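The Second Life of the Town Repair Night

The line at Rerkside starts forming before the lights are on, and it's a happy line. People hold toasters against their chests like puppies. One man has brought a floor lamp on the bus, and he's telling everyone about it!

Kevin Mamani started the repair night with a soldering iron and a borrowed key. By December the group had looked at 233 broken things, from hair dryers to a music box that played its waltz at half speed (lovely, in a spooky way). You sit beside the person fixing your stuff, you hold the flashlight, and you learn where the screws hide.
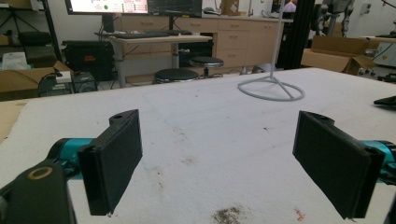 Leidy Ríos handles the sewing corner, and she is a joy to watch. She'll take a coat with a ruined zipper, hum a little, and have the teeth out before you've finished your story about it. She taught 11 teenagers to darn last fall — most of them now wear their mended elbows in the brightest yarn they can find.

Money is tight but not scary. A grant of 500 dollars paid for thread, fuses and a good set of small screwdrivers, and the coffee is strong and free. Mamani wants a second evening each month, mostly for bicycles, and he already has his eye on a shed behind the library with a wide door and a tap.

My own radio, silent for years, came home with me playing a ball game through heavy static. I listened to all of it.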